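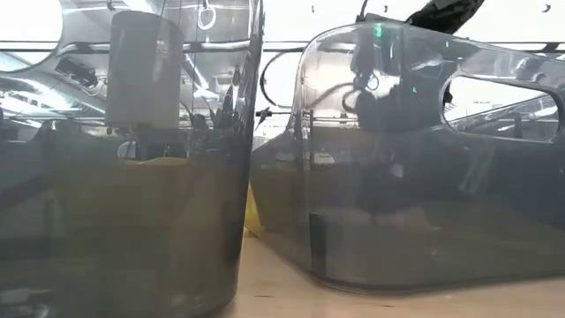 Depth camera sees straight through smoky plastic and the planner thinks there's nothing there

Last updated: 20/01/2022

tinted_and_tired

Hi all, long time reader, first time posting, and I'm kind of stuck so please be gentle.

I look after the software side of a small bench cell at our shop in Lurodstead. One arm, parallel gripper coming down from above, a fixed depth camera looking at the table, and an ordinary color camera next to it. Planning is done with Lodhi (we're on version 2, haven't dared upgrade) and the point cloud gets cleaned up by an Ano node before Lodhi turns it into a collision map. All of this worked great for a year on cardboard boxes and painted metal parts.

Now we're handling see-through smoky gray plastic. Big glossy curved pieces, tinted but you can look right through them, and a couple of them have cutouts. One has a handle slot you could put your fingers through. There's also stuff inside that shows through the wall, so the camera isn't looking at an empty shell either.

What I get from the depth camera is a mess:

– The flat parts of the wall mostly disappear. I get points from whatever is behind them, or no points at all.
– The bright reflections of the ceiling lights give me little clumps of points floating in the air, sometimes behind the part and sometimes in front of it.
– The part inside the container shows up fine, which sounds good until you realize Lodhi then plans a nice straight path to it, right through a wall it doesn't know about.

I logged 233 planning requests last week. In 54 of them the planned path clipped the plastic when I replayed it against a CAD model I'd lined up by hand. I only ran those in simulation, thank goodness, but I can't leave it like that.

Things I've tried so far. I turned the laser power on the depth camera up and then down (up made the floating clumps worse, down gave me more holes). I turned on the Ano hole filling filter, and it filled the holes with the depth of the back wall. Now I had a smooth, confident, totally wrong surface! I also padded the collision map by a few centimeters, and after that Lodhi couldn't find any path into the gap between two parts at all.

I've got CAD for the parts, and I have the color camera, which sees the edges pretty well to my eye. What I don't know is what people really do here. Train something? Spray everything with powder (can't, they ship to a customer)? Switch sensors? I'd love to stay in software if I can, the budget went in November and it isn't coming back till spring.

Thanks for reading all that.

benchcell_zorkcombe

Oh boy, I know this one. We had clear and tinted housings on our line in Zorkcombe for most of last year and I went through pretty much your list in your order, including the hole filling. Turn that filter off before you do anything else. It's made for small gaps on surfaces the sensor can see, and on tinted plastic it just invents a wall in the wrong place. You'd be better off with the holes, at least you can test for a hole.

The big change for us was to stop asking the depth camera where the plastic is. You've got CAD and you've got a color camera that sees the outlines, so use those for the pose and let depth handle the things it's good at, like the table and anything that isn't see-through.

What we run goes like this:

First, a segmentation model on the color image that gives you a mask for each part. Ours is a small off-the-shelf network that we fine-tuned on our own pictures. I labeled 44 images by hand over two evenings and that got us most of the way. Label the whole outline of the part, including the bits where you're looking through it at something else, because the network will otherwise learn that "plastic" means "the dark bit" and skip every area with a bright background behind it. Leave the cutouts out of the mask. A handle slot is real open space and it turns out to be a lovely feature for the next step, since the slot has a strong edge on all sides and breaks the symmetry of the part.

Second, fit the CAD outline to the mask. Your parts are sitting on a flat table, I'm guessing, so you only need x, y and rotation. That's a much friendlier problem than a full six-number pose. We render the silhouette from the CAD at a bunch of candidate poses, compare to the mask, keep the best few and refine. It takes a fraction of a second on a regular desktop. If a part is hanging out of the camera view the fit gets wobbly in the direction you can't see, so check for masks touching the image border and either move the camera back or refuse to plan.

Third, and I think this is where your trouble with the padding comes from: put the fitted CAD into Lodhi as a mesh object and carve the point cloud out around it. Lodhi 2 lets you add a named object and then ignore cloud points inside a region. Make that region the outer hull of the part plus a bit. Every ghost point from the ceiling lights that lands in there goes away. Then you don't need the giant padding, since the walls are coming from a clean mesh, and a centimeter was enough for us.

Two warnings from me. When you export the mesh, check that the cutouts are still cutouts! Our CAD converter made a convex hull by default, so the handle slot got filled in and the open top of the container got a lid, and I spent a whole afternoon wondering why Lodhi refused to reach inside. Break the part into several convex chunks if your collision checker wants convex shapes.

The other one is the stuff inside. You'll be tempted to use depth points seen through the tinted wall to find the thing you're picking. They're shifted. How much depends on the thickness and the angle, and on curved walls it changes as you move across. Look in through an opening if your camera can manage it, or use the color image and the known position of the inner part relative to the shell if it's fixed in place.

Oh, and your ghost points in front of the part, where no carving region covers them – filter by time. Grab five or ten clouds and keep only cells that are filled in most of them. Reflections flicker a fair bit with a depth camera. Real things don't (mostly).

padlock_and_pray

Just put a box around it. Make a big collision box in Lodhi where the plastic is and tell the arm not to go in there. That's all we do and we've never hit anything. If you need to go inside you can delete the box for that move.

tinted_and_tired

Thank you both! The box is sort of what I had with the hand-aligned CAD, but our parts move between picks and the gripper has to get in close to the wall, so deleting the box for the one move where I'm most scared of a crash makes me nervous. I might use it as a fallback when the fit fails though.

Going to try the mask route. Yes, flat table, only x, y and rotation. One follow-up: how do you decide the fit is good enough to move on? I can picture it locking onto a reflection and being very sure of itself.

benchcell_zorkcombe

It does that, yep. We check the overlap between the rendered silhouette and the mask, and separately we check the cutout edges by themselves. A bad fit can score high on overall overlap because these parts are big and blobby, but the slot will be off by a few pixels and that shows right up. If either number is low we take another picture, and after three tries it stops and asks a person.

Also compare the best pose with the second best one. If they're far apart in rotation but close in score, it's guessing. That happens a lot with your rounder shapes, where there isn't much for the rotation to grab onto.

And do the replay thing you were doing, keep that! Save the image, the fitted pose and the planned path for each request so you can go back through the failures. I found my lid problem that way, eventually.

edgecase_ed_ish

Adding one small thing to the long answer, which I agree with. Calibrate the color camera to the arm again before you start. If you've been relying on depth up to now, your color calibration may be stale and it won't have bothered you. We chased a fitting bug for days at our place and the fit was fine, the color camera had been bumped and the whole part was landing off to one side in the robot's coordinates.

Also lock the exposure and white balance on the color camera. With a lot of bright background behind tinted plastic, auto exposure hunts around every time the arm comes into view, and the edges you care about get washed out. Pick a setting where the top edges of the part still show against the bright area, even if the rest of the picture looks darker than you'd like, and take your training pictures at that same setting.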